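Review of the Visel Hand-Held Gripper Kit for Recording Household Tasks
Student project report, Robotics and Automation Diploma, Dovgate College
October 19, 2018

1. Purpose

Our program was thinking of buying a set of hand-held grippers so that students could record household tasks without tying up the lab arm. The Visel kit was on the short list. We had the use of one kit for the term and were asked to report on whether it suits student work, what it is like to use, and what should be sorted out before an order goes in.

The report covers the kit as supplied. It does not cover the training of the arm afterwards, which is the subject of the Garrido project next year.

2. What the kit contains

The kit has a left and a right gripper. Each is held from behind and has two yellow fingers at the front. The body is black and open, with slots cut in it. Cables, a carrying case, a printed manual and the recording software also come with it. The software runs on a laptop, and we used the one from the Prostenden lab.

Each gripper carries a printed label. We used the label numbers in our log sheets so we could tell which tool a fault belonged to.

3. Method

We chose folding and sorting clothes as the main task. It needs both hands, it happens in every home, and cloth is hard for the lab arm to deal with. The trials took place in bedrooms at home and in the common room at Prostenden. We wanted ordinary rooms because the lab bench is bare and always lit the same way.

For each trial the operator started the recording, did the task at a normal speed, and stopped the recording. A second student filled in the log sheet. A recording was kept if both grippers had been tracked the whole way through and the video had no gaps. Everything else was marked as rejected.

The clothes were shirts, trousers and sweaters. We put them on whatever bed or table was in the room and did not change the bedding or move the furniture. 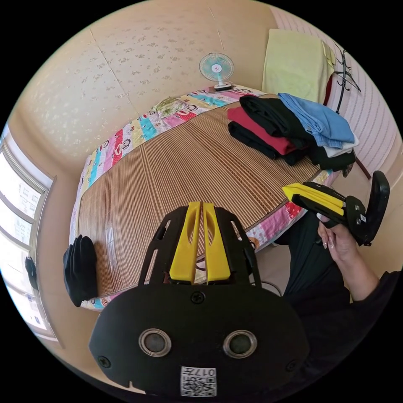 Figure 1. Both grippers at a bed with a pile of folded clothes.

4. Results

We made 3,657 recordings over the term and kept 2,621 of them. The main causes of rejection, in order, were lost tracking, a recording started late, and a cable pulled out of its socket.

4.1 Tracking

Tracking worked well when the operator stood still and moved only the arms. It was lost most often when someone turned quickly to reach for a garment behind them. Plain walls made it worse. Bright windows also caused trouble in the afternoon, and closing the curtain partway usually fixed it.

4.2 Grip

The fingers held denim and sweaters firmly. Thin shirts were harder. An operator could pinch the edge of a thin shirt but often picked up the layer under it as well. We tried wrapping the finger ends in tape, which gave better grip on thin cloth but left marks, so we took it off again.

4.3 Comfort

Most of us could work for 14 minutes before wanting a rest. The weight sits forward of the hand, and the wrist gets tired before the fingers do. Operators with small hands found the trigger a long reach. There is no adjustment for this, and we think there should be.

4.4 Cables

The cable was the part of the kit we liked least. It has to be kept clear of the feet and of the clothes being folded. We lost several good recordings when a sleeve caught on it. Running it behind the operator helped in the larger rooms. In the smaller bedrooms there was nowhere good to put it.

4.5 Software

Setup takes some patience the first time. The manual puts the calibration steps after the recording steps, and two of us recorded a full session before finding them. Once the settings are saved, the software opens with them in place. File names are given by time only, so we had to add the room and task by hand. A field for notes would save a lot of work.

5. Problems with the supplied kit

One charger did not work when it arrived and was replaced under warranty. The foam in the case started to come away from the lid by March. Neither problem stopped the trials.

6. Recommendations

We recommend buying the kit for student use, with these conditions:

Ask the supplier for longer cables and a clip to hold them to the operator's belt.
Write a one-page setup sheet with calibration at the top.
Plan for short sessions and swap operators between them.
Agree on a file naming rule before the first recording.
Keep a spare charger in the case.

If the program only wants recordings of boxes, cups and other hard objects, a cheaper single gripper would probably do. For cloth the pair is needed. We were not able to fold a shirt properly with one gripper in any of the rooms.

7. Further work

We did not try towels or fitted sheets. We also did not compare left-handed and right-handed operators, and the log sheets do not record which hand the operator favours. The sheets should have a box for this next time. The kept recordings are on the Prostenden lab drive, with the log sheets scanned into the same folder.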